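**Workshop notebook – February, started a little after 8 in the morning**

Kettle on, radio on low, and straight back to the indigo, which I have been fretting over ever since the Tustuseck order came in. They want 14 runners in the same middle blue as the sample, and of course the sample was one of those happy accidents I never wrote down properly (lesson learned, and yes, I have said that before).

Vat A is the Savchuk recipe, with fructose and lime. It had a lovely coppery skin on it this morning and the liquid underneath was a clear yellow-green, so I left it well alone. Vat B was cloudy and rather blue, so I gave it 8 grams more fructose, stirred slowly down one side and put the lid back on. I'll look at it again after lunch.

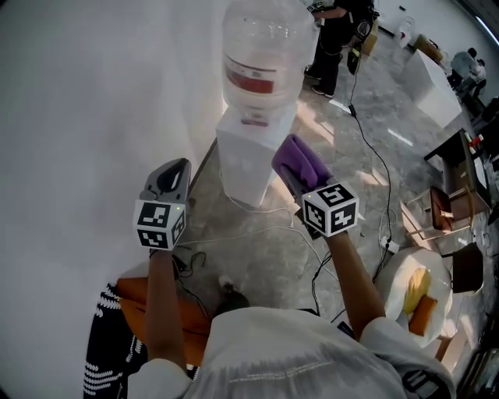 Water next, as I keep coming back to it. Our tap water is hard and I suspect it is dulling the linen, so I rinsed one test strip in tap water and another in bottled from the dispenser, 1000 ml for each. Both are pegged up by the back window. I'd like whoever is in tomorrow to look at them in daylight before reading the tags – it's so easy to see what you hope to see.

Dips so far on the Sistik linen: three short ones, with a good long airing between. The cloth takes the color more slowly than our old stock, but it is a pleasure to handle, and I think a fourth dip will get us there.

Swatch 59 is the closest match yet. Please don't wash it! It's pinned inside the back cover.

Still to do: order more lime, scrub the long tongs, and find the lid for the small bucket.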